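Minja simulation: fingers close above the object instead of round it

Posted by duneswood_shed, 23 February 2020

Hello all, and sorry if this is a daft one. Before I let my home-built arm loose in our shared workshop in Brukville I'm practising in Minja, with a simulated room and a white cabinet to pick things from. The big stuff is fine, but with anything thin and flat the fingers shut on thin air, 15 mm too high.

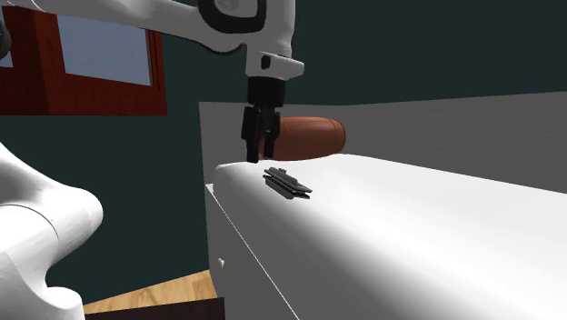

I've tried 4 different approach heights and slowed everything right down, and it makes no odds. Where would you look first?

didemier
Lovely project! I'd check where your tool point is set. Mine was at the wrist flange for weeks (I felt such a fool), so every target was out by the length of the gripper, less whatever I'd fudged. Set it between the fingertips, take your fudges out again, then go down in small steps. Flat things are fussy, so line the fingers up across the narrow side too.

brukville_bodger
Mine did that. Reinstalled, fine now.

tea_and_torque
Seconding the tool point. Do look at your collision margin as well, my dear, as mine was holding the fingers 7 mm off every surface.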